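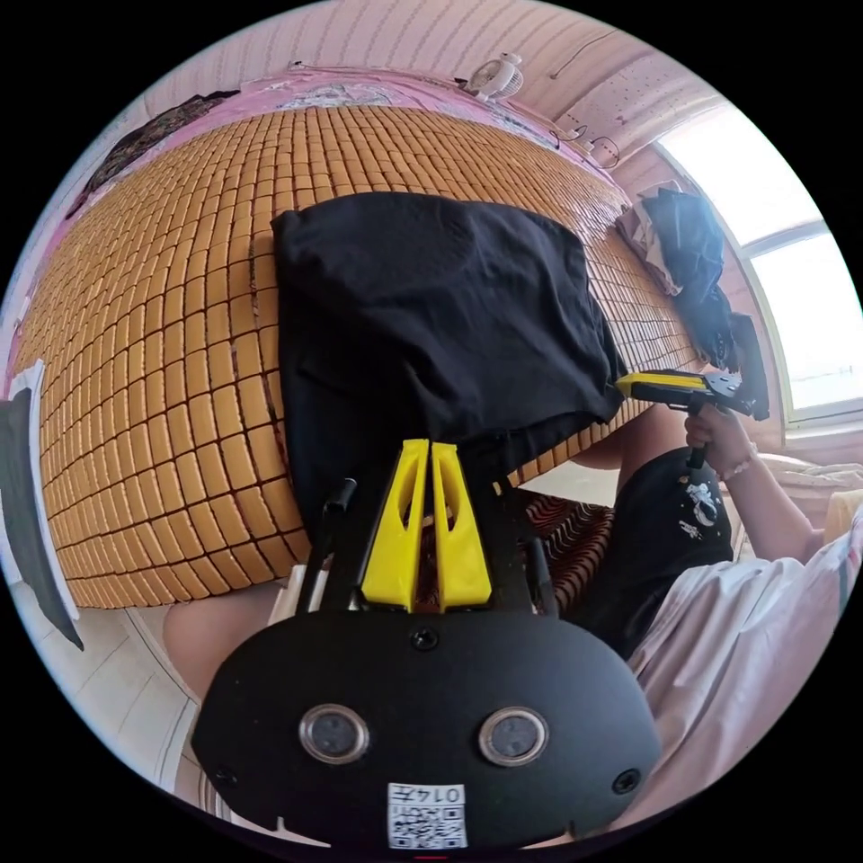
Husska hand-held grippers: an open day in Prenutham

Brundthorpe sells the Husska as a way to teach robots household chores by having people do them with a gripper in each hand. I went to the December demonstration with low hopes and came home with mixed ones.

The job was a black garment on a bed. The yellow fingers are easy to keep track of against dark cloth, and I'd give them credit for that. The housing is bulky, though, and on a bamboo mat I wanted something slimmer.
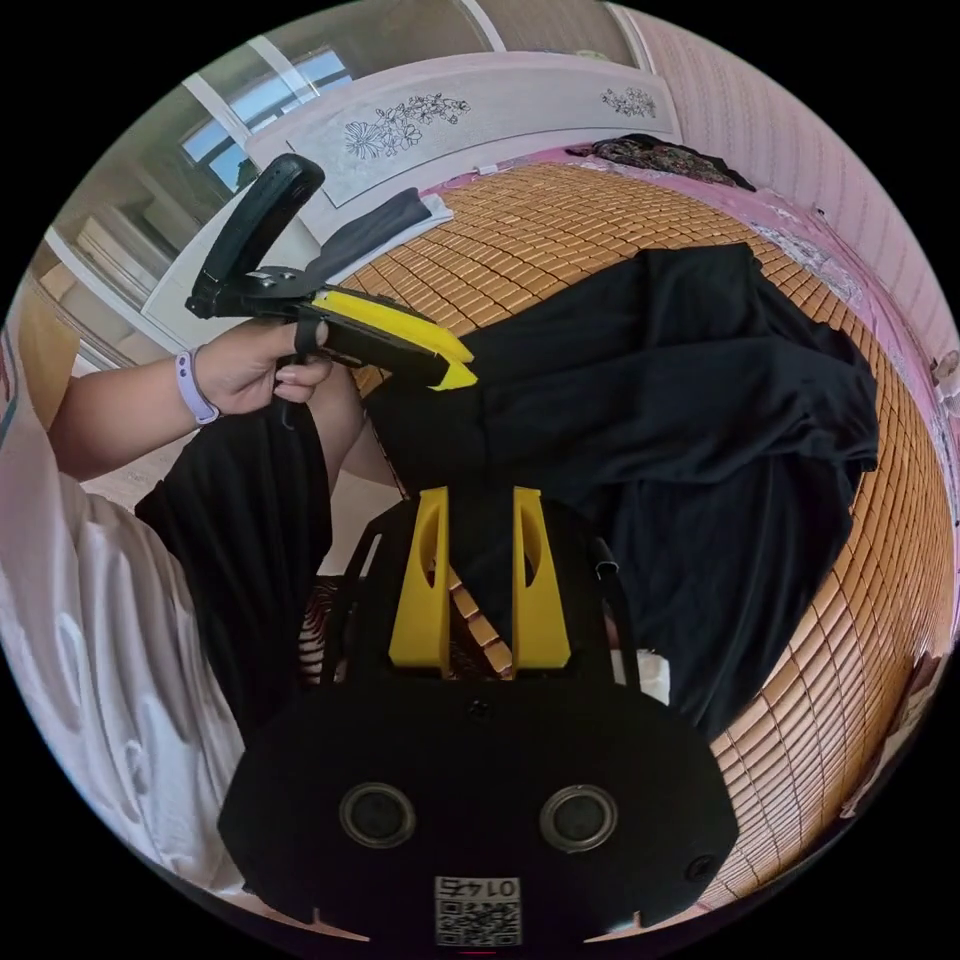 Black cloth on the mat, with the second gripper held above it.

We were told 21 garments make a session. My wrists complained well before that, and the price is $800 a pair — steep for something with no motor doing the work.
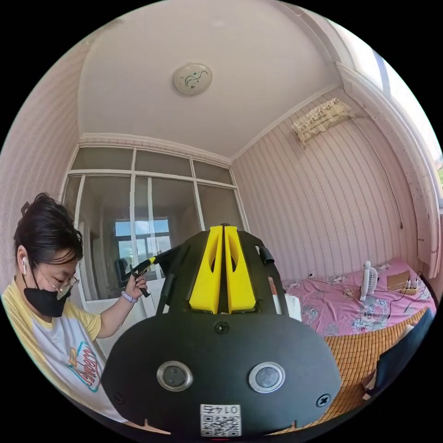

The tool in a raised hand, with the bed at lower right.

The talk promised that a robot will learn from all this. Maybe. I saw no robot fold anything, and my question about failed attempts got a vague reply. The older Nørgaard set I tried last year was lighter but pinched badly.
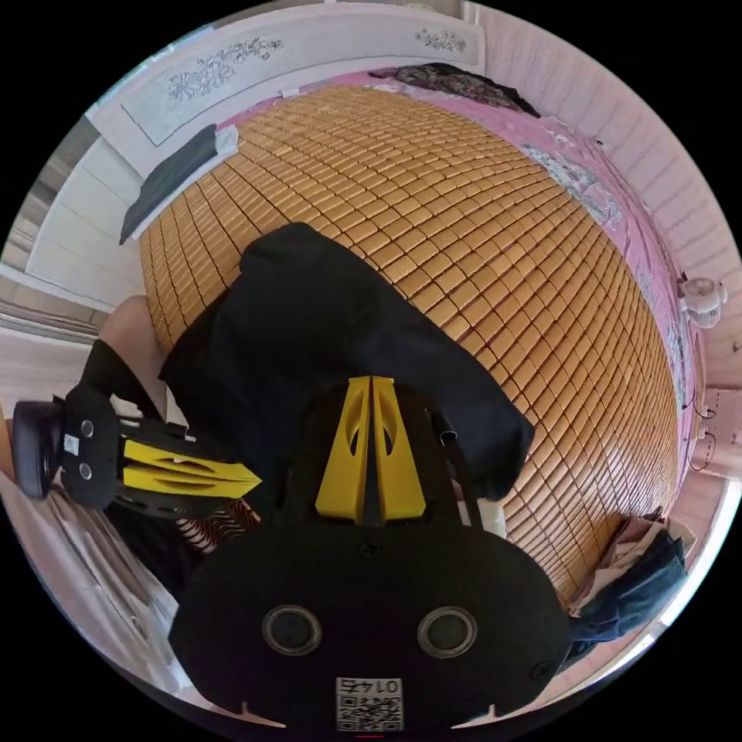
Two grippers at the bedside, both with yellow fingers.

Score: 5 out of 10. Try a pair for a full session before you pay.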